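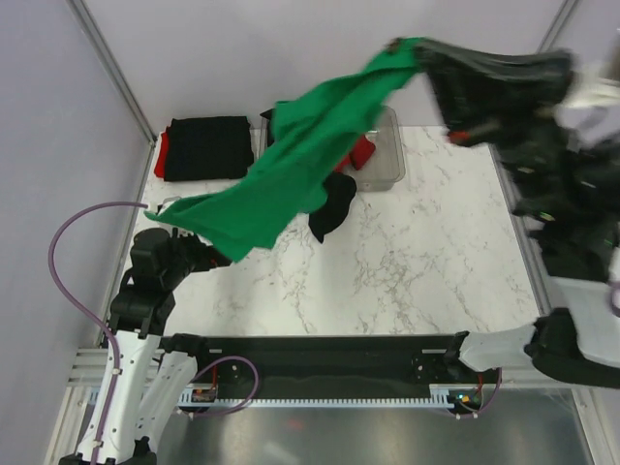
4. Washing and drying your Takby cloths

Before the first use, wash every cloth one time alone. The colour can go out a little in the first wash, and it can stain light clothes.

4.1 Washing

1. Shake the cloth outdoors to remove crumbs and hair.
2. Put it in the machine with similar colours. Do not fill the drum more than half.
3. Use liquid detergent, 11 ml for one load.
4. Choose 40 degrees and a normal spin.

CAUTION: Do not use softener. It leaves a film on the fibres and the cloth will take up less water. If softener was used by mistake, wash two times again without any detergent.

4.2 Drying

1. Take the cloth out soon after the programme is finished.
2. Pull it gently at opposite ends until the sides are straight.
3. Hang it in the shade, or dry it in the tumble dryer on the low setting for 75 minutes.

Note: The large cloth weighs 246 g when it is dry. If yours is much heavier, it needs more time.

4.3 Folding and storing

1. Lay the cloth on a clean, smooth table.

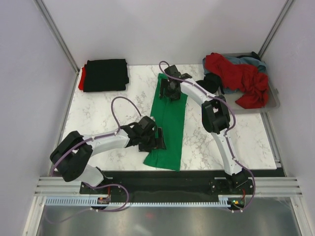

Fig. 7: Green cloth laid lengthwise on the table.

2. Smooth the folds with the flat hand, from the middle to the ends.
3. Fold in half along the length, then two times across.
4. Keep in a dry cupboard. Do not close a damp cloth in a plastic bag.

Small loops may appear after some months of use. Cut them with scissors, do not pull. For spare cloths, please ask the shop in Gendville and give order number 283.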